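Zilville Tenants Association
Minutes, July meeting

Start 7:10 pm, Říha building, ground floor room. Ludmila Sokol chairing and taking notes, so sorry for gaps.

June minutes: accepted, no changes.

1. Rent increase notices
Plarkum sent notices to both Nerar towers. Most people got them under the door, a few by mail, two units say they got nothing. Increase is above the guideline. Plarkum says it covers the elevator work. Ludmila has the filing, copies at the back table. Agreed: anyone who did not get a proper notice keeps paying the old amount and tells us in writing. Do not sign the "voluntary" form. Repeat, do not sign.

2. Elevator, north tower
Out again. Residents on upper floors who use walkers stuck for most of a morning. Plarkum rep was invited, no reply. Motion to send a complaint to the city property standards office, with the outage log attached. Carried. Log needs unit numbers, please fill in the colum properly.

3. Laundry room hours
Plarkum wants to close it at 6 pm. Strong objections, people work. Long discussion. Counter offer is 10 pm with the side door locked. Ludmila to write letter. 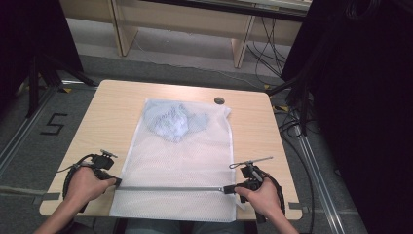 Zilville Tenants Association Minutes, p. 6

4. Redevelopment of the parking lot
City plan talks about 440 new units by 2046, share of them "affordable". No definition given. Question from the floor: affordable to who? Also whether current tenants get first pick. No answer yet. Ask the planning office for the definition before the comment period closes.

5. Money
Legal fund is at around $2000. Enough for the first hearing, maybe not a second. Door collection in both towers, sign-up sheet went round.

6. Other business
- Mice, second floor south. Send photos and dates.
- Translation of flyers, need someone for Tagalog.
- Bike room key still missing
- Heat complaints held over to the fall.

Next meeting same room, same time, August. Bring your notice if you have it, we will be checking teh dates one by one.

Closed 8:50 pm.
L.S.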